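I've had the Forketti arm kit on the kitchen table for 11 days now and I'm properly fond of it! It cost me £309, came in yellow printed parts with a bag of screws, and took a whole Sunday to put together (the wrist joint is fiddly, go slowly).
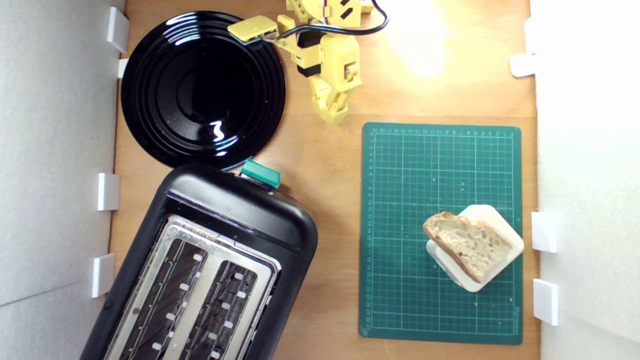

My breakfast set-up, bread still on its plate.

Teaching it new moves is dead easy. Picking up a slice is harder – soft bread gets squashed, crusty loaves do much better. My one real moan is the cable, a bit long and always flopping about. Ada Mancuso at Forketti answered my email in 30 minutes though, so full marks there. Four stars from me.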